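From: Elin Watkins
To: stutum-users
Subject: Re: [stutum-users] Left arm stops short of full close in sim after reset, no fault raised

Kerstin Lammers wrote:

> We are seeing something odd with Stutum in the bathroom scenes and I would
> like to know if it is only us. After an episode reset, the left gripper
> accepts a close command and reports that it is closed. The fingers are still
> slightly apart. No fault is raised and the controller goes on to the next
> step of the task.
>
> It does not happen on every reset. We ran 100 episodes over the weekend on
> the Grorholm build and had it in 12 of them. All were the left arm. The right
> arm has never done it here.
>
> The task is to pick up a folded cloth from a counter and set it down again.
> When the fault is present the arm goes to the counter, "closes", lifts, and
> the success check fails at the end because the cloth has not moved. So we
> lose the episode but we do not get an error, and until last week we were
> counting these as policy failures.
>
> My worry is the real arms. The same gripper driver is used on both sides of
> the bridge. If the driver can say "closed" when it is not, I would want to
> know before we put anything heavier than a cloth in it.
>
> Has anybody else seen this? Is there a setting I should check first?
>
> Kerstin

Kerstin,

Yes, we have it too. I spent most of Monday on it and can tell you what we know so far. I don't have a fix, but I do have a workaround and a fairly good idea of where the problem is.

First, what it is not. Gwilym Trevor suspected the contact solver, because the bathroom scenes have a lot of static geometry close to the arms and we have had trouble there before. He moved the same robot and the same task into the bare floor scene and got the fault again, at a similar rate. He also tried the finger friction at its old value. No change. I think we can leave physics out of it.

It is also not the policy. I replayed recorded joint commands with no policy in the loop and the fault still appeared.

What does matter is the timing of the reset. The driver keeps a stored value for the last commanded finger width, one for each arm. On reset, the simulator puts the fingers back to their start width and the driver is supposed to throw away its stored value. For the right arm it does. For the left arm, the clear is queued behind the first state message, and if a gripper command arrives before that message has been handled, the stored value survives. The driver then compares your new close command against the old one, decides nothing has changed, and returns the old status. If the last episode ended with the gripper closed, the old status is "closed".

That fits your numbers. It will only show up when the previous episode ended closed and the first command comes in early. In our logs every bad episode had its first gripper command within 30 ms of the reset. With a wait of 5 control steps before the first command, I have not been able to get the fault at all.

So the workaround:

Hold all gripper commands for 5 control steps after a reset.

Send an explicit open to both arms before the first close, and do not go on until the measured width agrees. Use the measured width, which comes from the joint state. Do not use the status field, because that is the value that is wrong.

Mark any episode where status and measured width disagree by more than the tolerance, and leave it out of your success rate. Wulan Subramaniam has a short script that does this on saved logs. She says it will read the Grorholm format as well. Ask her on this list and she will post it.

I agree with you about the real arms, and that is the part I would like people to take seriously. We have two stations at Mostyn on the same driver. We don't do resets there in the way the simulator does, but the driver runs the same clear when it reconnects after a protective stop. In other words, somebody presses the stop, the arm is released, the driver reconnects, and the first thing it may do is report a grip that is not there. Ragnheiður Ragnarsson tried to reproduce this on Tuesday's build with the arm powered and nothing in the gripper. She got it twice. The fingers were open and the status said closed.

Nothing was dropped and no one was near the arm. All the same, until there is a fixed driver, both stations are running with these rules, and I would suggest the same for anybody with hardware:

After any stop or reconnect, open the gripper by hand from the pendant and check it by eye before starting the task again.

No lifting over people or over other equipment on the strength of the status field alone.

Keep the payload to soft items.

One more thing on finding it in the simulator. It is easy to miss in the side view, where the fingers line up one behind the other. I only began to catch it when I switched to the head view and paused just after the reset. I've put in one paused view from our bathroom scene so you know which gripper and which angle I'm talking about.

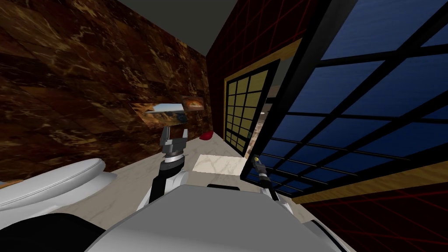 Left gripper with fingers slightly open, head view, bathroom scene. The right arm is over by the window.

If you want to compare with your own setup, pause as early as you can, look at the left fingers, and print the status and the measured width together. A still view will only give you the finger position, so you need the printed values beside it to know whether the driver agrees.

Two questions for you. Did your 12 episodes all follow one that ended closed? And do you have the reconnect log turned on? If you do, please send me the part around one bad reset. I would like to see if the left arm's clear is late by the same amount on your machine. Ours is nearly constant, which makes me think it is the order of the queue and has little to do with load.

I have filed this with the driver maintainers at Stadstead, with the replay file and Ragnheiður's notes from the hardware. They have confirmed that they can reproduce the simulator case. They have not given me a date. The change I asked for is small: clear both stored values before the driver accepts any command, and raise a fault when status and measured width disagree. I would take the second part even without the first.

I will write again when there is a build to test. If anybody else on the list is using the left arm with this driver, please say so here, even if you have not seen the fault, and give the version and whether you run hardware.

Elin

--
Elin Watkins
Mostyn lab, manipulation group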